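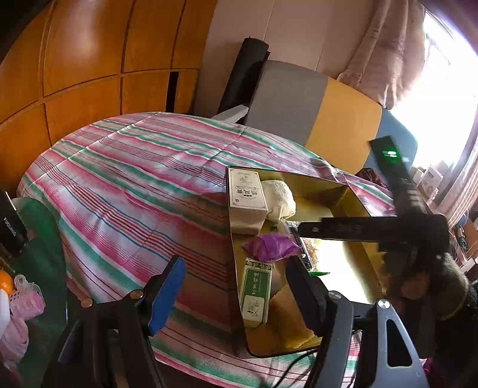
I'd been meaning to get to the Tavutau open house since October, and I finally made it! Four show apartments, all on one floor of the old Rorkel building, and you just wander in and out of them at your own pace (shoes off at the door, so wear decent socks).

I skipped the kitchens and went straight for the bedrooms, since small bedrooms are my whole life right now. The one I liked best had orange-brown wooden cabinets behind the bed, a pink curtain, and a striped bedspread in pink, red, white and green that I would have taken home on the spot. It felt like somebody lived there. There was a rolled mat and a yellow folded mattress standing up out of the way, and I'm copying that for when my sister stays over.

What got me, though, was the tray. A mirrored gold one, right there on the bed, with boxes and packets and a folded yellow cloth all together in it. I have the same kind of clutter at home and it lives in 5 different drawers. One tray! You could pick up the whole lot when you want to lie down.

The Urden rooms across the hall were nice too but very gray, and I didn't stay long. They had a storage talk going in there and it was standing room only.

Lunch was dumplings from the Khan counter downstairs, and they were worth the line. Parking is $4 if you get there early. I took the 40 bus home with a catalog, two fabric swatches and a strong urge to empty my nightstand, and I did get as far as the top drawer before dinner.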